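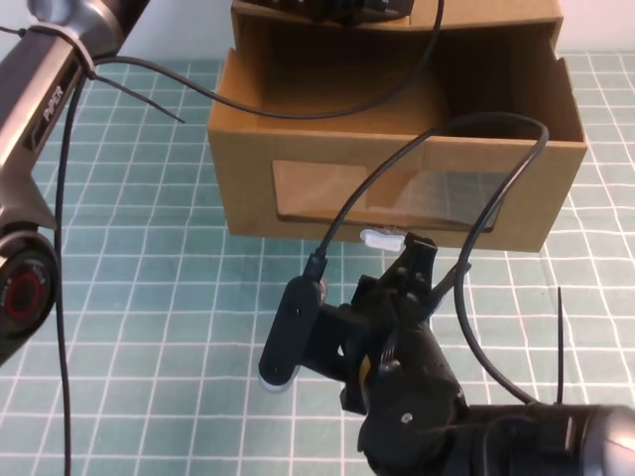
Window box, flap up, on the cutting mat.

Corrugated cartons: scoring depth and cracked liners
Packaging and Small Shipping > Materials

flivska
Posted 23 December 2022
I ship dried herbs in small window cartons that I cut and score by hand. Current stock is single wall, C flute, kraft liner both sides. On the last run of 109 blanks I had 11 with the outer liner split along the fold, all on the back flap. The scores that run across the flutes are fine. The ones that split are parallel to the flutes.

Tool is a bone folder against a steel rule, two passes, on a self-healing mat. Film for the window goes on with double-sided tape before folding. Should I go to a wider score, or is this a moisture problem? The stock has been in an unheated garage since November.

jaltura_print
Moisture first. Linerboard that has dried out cracks at almost any score. Bring one bundle inside for two days, unwrapped and with spacers between the sheets, then fold ten pieces and compare. Change nothing else until you have that result.

Brimus
Disagree on the order. A bone folder has a tip that is too narrow for C flute. With the score parallel to the flutes you can land on the crown of a flute or in the valley between two, and the fold will wander to whichever is weaker. When it wanders, the liner is pulled over an uncrushed flute and splits. Use a wheel with a flat face a bit wider than the board is thick, and put something with a little give underneath.

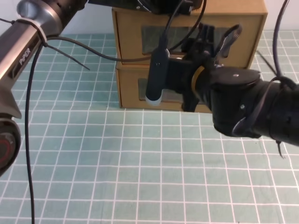

The other thing I would check is which side is being scored. For a normal 90 degree fold the score goes on the inside face and the board closes toward it. If you score the outside and fold away from the score, the outer liner takes all of the stretch. People who learned on card stock often do it that way, and on thin card it mostly works.

flivska
Inside face, folding toward the score. I checked the rejects and the split is off to one side of the score line on most of them, so the wandering explanation fits. I don't own a wheel.

Lensa Wolde
A pizza cutter with the edge filed flat will do for a test. I used one for a whole season at Endale before we bought a creasing head. File it, then round the corners of the face with fine paper or it will cut the liner and you will be back where you started.

jaltura_print
Filed pizza cutters are never concentric. Pressure goes up and down once per turn and you get a dashed score. For 30 boxes, fine. For anything you repeat, buy the proper wheel.

Lensa Wolde
Ours was concentric enough. It did 2595 blanks.

jaltura_print
With what reject rate?

Lensa Wolde
Not recorded. Low enough that we didn't go looking for the cause.

Desta Alemneh
Two points that haven't come up.

1. Rotate the layout. If the back flap is the only one that gives trouble, turn the blank 90 degrees on the sheet so that fold crosses the flutes. You lose stacking strength if the flutes end up horizontal in the side walls, but a carton of herbs doesn't weigh much.
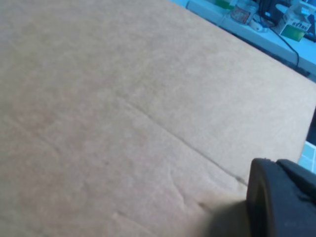
2. Pre-break the fold. Bend it slowly to 45 degrees, open it flat, then take it all the way. Do this before the window film is taped in, as the tape stiffens the panel and moves the bend.

Brimus
Agree with 2. On 1, check how the cartons are packed in the outer shipper before giving up vertical flutes. If they go in three high, the bottom layer will bow.

flivska
They go two high with a divider. I will condition one bundle indoors and score it with the same bone folder, then score a second one straight from the garage with a wheel. That should separate the two causes. Layout stays as it is for now.

jaltura_print
Mark the bundles. Write down the humidity in both rooms as well.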